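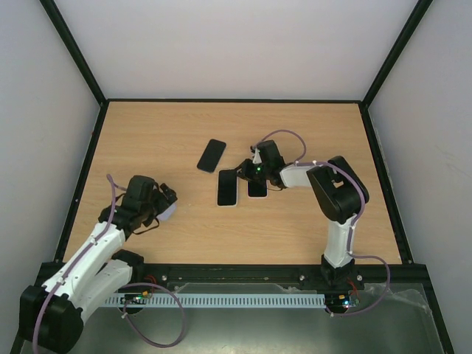 Three phones on a wood-grain tabletop.

Call for Submissions: Short Comic Fiction
Sudlow Quarterly, summer reading period

Sudlow Quarterly is accepting unpublished comic stories for its next print issue. The reading period opens May 16, 2023 and closes at the end of the first week of July. Submissions received after the form closes are deleted unread.

Length and form
Stories should run no longer than 1000 words, title excluded. The word count is taken from the submission form, which counts a hyphenated compound as one word. Prose only. Dialogue-only pieces, letters, diary entries and mock reports are eligible. Verse, stage scripts and extracts from novels are handled under a separate call.

Subject
Open. The editors have a full stock of stories set at weddings and will take at most one more. Farce, domestic comedy and workplace comedy are under-represented in the current file. Satire is considered if it can be followed by a reader who has not seen the week's news.

Eligibility
Writers of any nationality, 18 or older on the date of submission. Each writer may send up to 2 stories, uploaded separately. Work that has appeared on a personal blog counts as published. Simultaneous submissions are permitted — withdraw the piece through the form if it is taken elsewhere.

File format
DOCX or RTF, double spaced, 12-point type, page numbers at lower right. No author name in the file or the file name. Files that carry a name are returned once for correction.

Selection
First reading is done by Minttu Ikonen and a rotating pair of outside readers. Anneliese Kasten makes the final selection. The issue has space for 19 stories. Decisions are sent by email; individual comments are given only on shortlisted work.

Payment and rights
A flat fee of $105 per story, paid on publication, plus one contributor copy. Sudlow takes first print rights and a six-month exclusive. All other rights stay with the author. Edits beyond spelling and punctuation are sent for approval before typesetting.

There is no entry fee. Queries about eligibility go through the contact page, with "Comic call" in the subject line.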